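Sorting Small Stuff, Session 2: Cords, String and Other Tangles
Handout for the Grolthorpe evening class

Okay, last time we did paper, and a lot of you told me you went home and tackled a drawer (good!). Tonight is the stuff at the bottom of that drawer. I mean cables, string, ribbon, drawstrings pulled out of old sweatpants, all of it.

My own pile, when I finally dumped it out in our place on Gaete Street, came to 135 pieces. I kept 10 cables I could match to a device and a fair bit of string, and I still have too much string.

Start by pulling cables away from string. They knot differently and they come apart differently, so please don't work on them in one heap! A cable wants to be opened up into big loose loops. String you have to tease. Find the fattest part of the knot, push slack into it with your fingertips, and leave the ends alone until the middle gives. If you've been at one knot for more than 10 minutes and it's plain kitchen string, cut it.

For containers I like open plastic baskets with holes in them, the cheap kind. You can see in without lifting a lid, and the dust and crumbs drop through instead of collecting. One kind of thing per basket, and line them up against a wall so they stay put while you work.

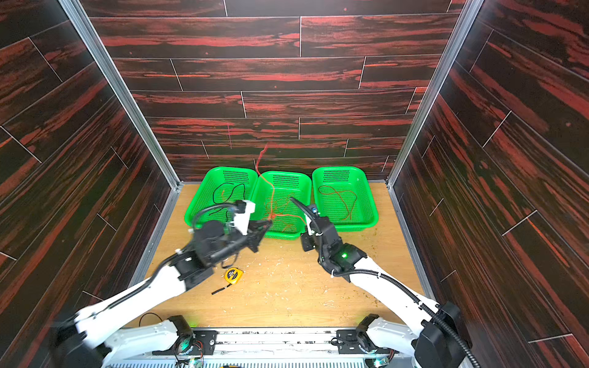 Thin string is the worst for catching on mesh, so lift it straight up and slowly, one strand first, and let the rest follow. If it snags, put it back down and come at it from the other side. Thicker cord is much friendlier and can just be coiled over your hand and tied with a scrap of itself.

Homework: bring one tangle from home, bread-bag size or smaller. Somebody in the Hunasow group brought 400 feet of garden twine and we were there until they turned the lights off, so, smaller than that. We'll label next time, bring masking tape and a marker.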